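From: Remigiusz Bednarek
To: Drovport Savers and Reusers list
Date: 2020-01-25
Subject: Re: what do you all do with the fancy gift tins and boxes?

Hello all,

I've been meaning to answer this one for days, and then the box in question came back out on to the table and I thought right, get on with it! Quoting the bit I'm replying to, as the digest has chopped the thread in two for me (has it for anyone else?).

> We were given three lots of biscuits and one of tea over the holidays and
> every one of them came in packaging far better made than it needed to be.
> I can't bring myself to put any of it out for the recycling, but the
> cupboard under the stairs is full and my husband has started making
> remarks. The worst are the ones with a shaped insert, where everything
> had its own little slot. Once the contents are gone, what is the insert
> FOR? Do you pull it out? Keep it? Has anyone found a use for one that
> isn't "put it somewhere and forget about it"?
>
> Also does the council take the white foamy stuff, yes or no, because I
> have read the leaflet twice and am none the wiser.

Well, I feel for you about the cupboard. Ours is a big round gold one, with Chinese printing on the lid, and I'm very fond of it. The front of the base is cut straight across, so when you stand the lid up behind it you get a sort of little stage. I did pull the insert out at first, thinking I'd use the box for letters, and it was hopeless. Round box, square letters, you can imagine. So back it went, and for now it's a fruit bowl. Mandarins sit in it very nicely, and they don't go rolling off across the glass every time somebody leans on the table, which was the trouble with the flat dish we had before.

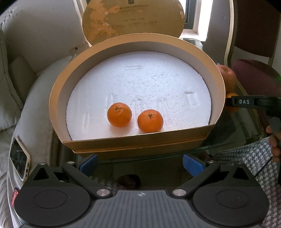
Inserts

My view, for what it's worth, is leave it in unless it's really in your way. The long thin grooves look useless and I thought so too, but I've had pens in ours, and seed packets standing on edge, and for one whole June it held the beads for my niece's necklaces (she was here a fortnight, I am still finding beads). The small square dip is just right for a rubber or a few drawing pins. If you're keeping fruit on it, do put only a couple in at a time and look underneath them every day or so. I lost a mandarin to mould last winter by piling them up and the smell got into the foam, so that particular insert had to go.

Cleaning is easy enough with a barely damp cloth. Please don't scrub. I had a go at one with a washing-up brush and there were white beads in the sink, up my sleeves and in the dog. A dry pastry brush gets crumbs out of the slots much better, and if you've got the Firico hand vacuum (the little one, not the upright) it'll do it on the low setting as long as you hold the foam down with your other hand.

As for the council -- I rang them. It took 20 minutes to get through and the answer was no, not in the kerbside bins, and yes at the Muvberg tip, where there's a separate cage for it round the back past the garden waste. Clean and dry only. The cardboard part can go in with your normal paper, but only with the insert and any ribbon or magnets taken off. I didn't ask about shiny gold card and now I wish I had. If anyone knows, do tell us, and I'll put it on the list page.

The lid is the part I'd hang on to if you can only keep one bit. Ours has a mottled pattern on it in gold and orange that puts me in mind of an old map, and I like it propped up by the window where it gets the daylight. I'd thought of putting a hook on the back and hanging it in the hall. My other idea was a clock, as you can get the workings for very little, but I'd have to put a hole through the middle of all that tiny writing and I haven't the heart.

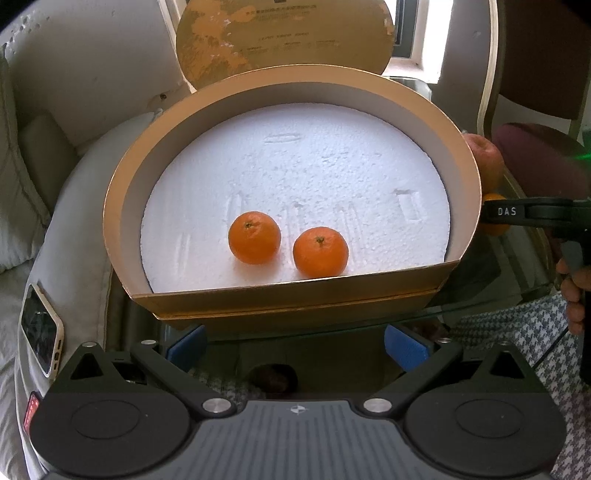
Boxes to give away

While we're on the subject, I have these going spare, collection from me or I can bring them to the next swap at Jadoon Hall:

Two square tea tins, one dented at a corner, lids both fit.

A long flat chocolate box with the paper cups still in it. It would do for buttons or fishing flies or what have you.

A hexagonal cake box, blue, no insert. Quite big, so measure your shelf first!

An odd lid with nothing to go under it. I've kept it eight years in the hope of meeting its other half, and I'm ready to let go.

Not the gold one, before anyone asks -- I had two private emails after I mentioned it last time and the answer is still no, sorry.

And to the original poster, if you do decide to part with that tea box, would you drop me a line first? I've got nowhere to put it, but I'd like to have a look at it all the same.

All the best,
Remigiusz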